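# Zwischenbericht Wohnquartier Karnine

Vorgelegt der Fördergeberin, Nirlow Stiftung für Wohnen und Nachbarschaft, durch die Purar Wohnbau gGmbH

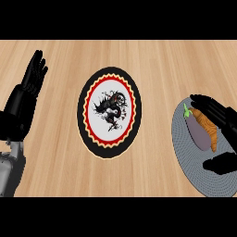
*Abb. 1: Ovaler Zierteller mit Drachenmotiv auf hellem Holztisch (Computergrafik)*

Stand: Mittwoch, 7. Februar
Projektleitung: Amirul Teoh
Berichtsabschnitt: Bauabschnitt 2 und Quartiersarbeit

## 1. Gegenstand der Förderung

Die Stiftung fördert im Wohnquartier Karnine die Gemeinschaftsflächen sowie den Aufbau der Quartiersarbeit. Das Quartier umfasst nach Abschluss aller Arbeiten 108 Wohnungen, verteilt auf die Höfe Nord und Süd. Die Errichtung der Wohngebäude selbst wird aus Eigenmitteln und Darlehen der Trägerin finanziert und ist in diesem Bericht nur insoweit dargestellt, als sie den Zeitplan der geförderten Maßnahmen berührt.

Der Förderzeitraum beträgt 18 Monate. Der vorliegende Bericht schließt an den im November übermittelten Sachstand an. Die dort genannten offenen Punkte werden unter Ziffer 5 wieder aufgegriffen.

## 2. Stand der baulichen Maßnahmen

### 2.1 Gemeinschaftshaus

Der Rohbau des Gemeinschaftshauses ist fertiggestellt und durch die Bauaufsicht abgenommen. Die Fenster sind eingebaut, das Dach ist gedeckt und die Entwässerung angeschlossen. Mit dem Innenausbau wurde im Erdgeschoss begonnen. Die Leitungen für Heizung und Lüftung liegen im Saal, in der Küche und im Flur; der Gruppenraum im Obergeschoss folgt nach Einbau der Trennwand.

Die Küche wurde gegenüber dem Antrag geringfügig umgeplant. Der Durchgang zum Saal ist nun breiter, damit er auch mit Rollstuhl und Servierwagen ohne Rangieren genutzt werden kann. Die hierfür erforderliche Verschiebung der Anrichte ist kostenneutral. Die geänderte Grundrisszeichnung liegt als Anlage A bei.

### 2.2 Hofgarten

Für den Hofgarten stehen 1.000 Quadratmeter zwischen den beiden Wohnhöfen zur Verfügung. Die Erdarbeiten konnten vor dem Frost nicht vollständig abgeschlossen werden. Ausgeführt sind die Grobmodellierung, die Zuleitung für die Wasserentnahme und der Unterbau des Hauptwegs. Nicht ausgeführt sind die Pflasterung, die Hochbeete sowie die Pflanzung der Obstgehölze.

Die Gehölze sind bei der Baumschule Mansilla bestellt und werden dort bis zum Abruf vorgehalten. Eine Lagergebühr fällt nach schriftlicher Zusage der Baumschule nicht an.

### 2.3 Wohngebäude

Hof Nord ist vollständig bezogen. In Hof Süd laufen die Malerarbeiten und die Montage der Innentüren. Die Vergabe der Wohnungen in Hof Süd erfolgt nach den mit der Stiftung abgestimmten Kriterien; die Quote für Haushalte mit Wohnberechtigungsschein wird eingehalten.

## 3. Quartiersarbeit

Die Stelle der Quartierskoordination ist besetzt. Bis zur Fertigstellung des Gemeinschaftshauses findet die Sprechstunde in einer Erdgeschosswohnung in Hof Nord statt, die die Trägerin mietfrei bereitstellt. Nachgefragt wurden vor allem Auskünfte zu Nebenkosten, zur Anmeldung von Kinderbetreuungsplätzen und zur Nutzung der Fahrradräume.

Zusätzlich zur Sprechstunde wurden folgende Angebote aufgenommen:

- Begrüßungsgespräche mit neu eingezogenen Haushalten
- ein Kochabend mit wechselnder Verantwortung der Hausaufgänge
- eine Werkzeugausleihe mit Ausgabebuch
- ein Bewegungsangebot für ältere Bewohnerinnen und Bewohner in Zusammenarbeit mit dem örtlichen Sportverein

Der Kochabend leidet unter der beengten Küche der Übergangswohnung und musste wiederholt auf Voranmeldung umgestellt werden. Die Werkzeugausleihe wird gut angenommen, allerdings kamen einzelne Geräte verspätet zurück. Die Ausleihfrist wurde daraufhin verkürzt und im Ausgabebuch vermerkt.

Zur Gestaltung des Hofgartens fand eine Versammlung der Mieterschaft statt. Sie sprach sich für eine gemeinsame Bewirtschaftung der Hochbeete aus, gegen eine feste Zuteilung an einzelne Haushalte. Strittig blieb die Lage des Grillplatzes. Die Projektleitung hat den Anliegern der südlichen Gartenseite zugesagt, vor der Festlegung einen weiteren Ortstermin anzubieten.

## 4. Mittelverwendung

Die bisher abgerufenen Mittel wurden zweckentsprechend eingesetzt. Der zahlenmäßige Nachweis ist in Anlage B nach Kostengruppen gegliedert. Zu folgenden Positionen wird ergänzend Stellung genommen:

| Position | Stand | Bemerkung |
|---|---|---|
| Gemeinschaftshaus, Ausbau | teilweise abgerufen | Schlussrechnung Dach in Prüfung |
| Hofgarten, Erdarbeiten | teilweise abgerufen | Restleistung nach Frostende |
| Hofgarten, Pflanzung | nicht abgerufen | Lieferung auf Abruf |
| Personalkosten Koordination | planmäßig | keine Abweichung |
| Ausstattung Saal | nicht abgerufen | Angebote liegen vor |

Bei der Dachdeckung hat die ausführende Firma einen Nachtrag für zusätzliche Anschlussbleche gestellt. Der Nachtrag wird dem Grunde nach anerkannt, der Höhe nach jedoch geprüft. Eine Inanspruchnahme der Rücklage für Unvorhergesehenes ist nach derzeitigem Kenntnisstand nicht erforderlich. Umschichtungen zwischen den Kostengruppen werden mit diesem Bericht nicht beantragt.

## 5. Offene Punkte aus dem Sachstand vom November

**Brandschutz Saal.** Die geforderte zweite Fluchttür ist geplant und genehmigt. Der Einbau erfolgt zusammen mit den übrigen Außentüren.

**Schallschutz.** Das Gutachten zum Trittschall zwischen Saal und Gruppenraum liegt vor. Die Empfehlung, den Bodenaufbau im Obergeschoss zu verstärken, wird umgesetzt.

**Nutzungsordnung.** Der Entwurf wurde mit der Mieterschaft beraten. Offen sind die Entgelte für private Feiern und die Endzeiten an Wochentagen. Eine abgestimmte Fassung wird der Stiftung vor Inbetriebnahme zugeleitet.

**Zufahrt für die Feuerwehr.** Erledigt.

## 6. Abweichungen vom Zeitplan

Der Hofgarten liegt hinter dem vereinbarten Zeitplan zurück. Die Ursache liegt in der späten Freigabe der Leitungstrasse durch den Versorger und im anschließenden Frost. Die Trägerin geht davon aus, die Pflasterung im Frühjahr nachzuholen. Sollte das Pflanzfenster für die Obstgehölze versäumt werden, müsste die Pflanzung in den Herbst verlegt werden. Der Förderzeitraum würde dadurch nicht überschritten.

Das Gemeinschaftshaus liegt im Plan. Ein Risiko besteht bei der Lieferung der Küchengeräte, für die der Hersteller bislang keinen verbindlichen Termin genannt hat.

## 7. Nächste Schritte

1. Abschluss des Innenausbaus im Erdgeschoss und Einbau der Trennwand im Obergeschoss
2. Wiederaufnahme der Erdarbeiten im Hofgarten
3. Ortstermin zum Grillplatz mit den Anliegern
4. Vergabe der Saalausstattung auf Grundlage der vorliegenden Angebote
5. Übermittlung der abgestimmten Nutzungsordnung

Die Trägerin bittet die Stiftung um Bestätigung der unter Ziffer 2.1 beschriebenen Grundrissänderung sowie um Mitteilung, ob eine Begehung des Gemeinschaftshauses vor Abschluss des Innenausbaus gewünscht wird.

Für die Purar Wohnbau gGmbH
Amirul Teoh, Projektleitung

Anlagen: A Grundriss Gemeinschaftshaus (geänderte Fassung), B Zahlenmäßiger Nachweis, C Niederschrift der Versammlung zum Hofgarten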